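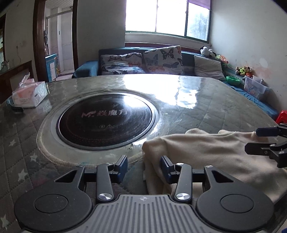 Table linen

Table linen is the general name for cloth used at the table: tablecloths, napkins, runners, placemats and the soft pads that go underneath. The name comes from flax linen, the favorite fiber for centuries, though cotton and polyester blends are now sold under the same heading. It is one of the richest corners of household weaving, and even a plain cloth repays a close look.

History

Cloths for dining were known in ancient Rome, where guests sometimes brought their own napkins to a meal and carried leftovers home in them. In medieval Europe a long white cloth marked a table of standing, and diners often wiped their hands on its hanging edge. Individual napkins became more common later, and by the 1700s fine houses kept whole chests of matching sets, marked with stitched initials and numbers so they could be used in turn.

Damask

The great showpiece of the craft is damask, a reversible cloth whose pattern comes from the weave alone. Warp threads show on one side of the figure and weft threads on the other, so a white cloth can carry roses, hunting parties or coats of arms that appear and fade as the light moves - a wonderful effect with no dye at all. The Jacquard loom, introduced in the early 1800s, used punched cards to control the warp and made large patterns far cheaper to weave.

Bandley ware

The mill town of Bandley was known for a heavy checked damask called Bandley ware. Its largest works, Uddin, ran 185 looms at its height and kept 1,180 pattern drafts in a loft over the dye house. The weaver Berhanu Hadgu redrew 300 of the older drafts by hand, and his notes on border corners are a joy to read, full of crossings-out and small triumphs. The town still holds a linen fair each May.

Sizes and care

A tablecloth is usually cut to hang six to twelve inches past the table edge for everyday meals, and longer for formal ones. Linen takes a hot iron best while slightly damp, and it grows softer with washing. Older pieces are often stored rolled, as sharp folds can wear through the fibers over time.

See also: Damask, Huckaback, Napkin folding, Whitework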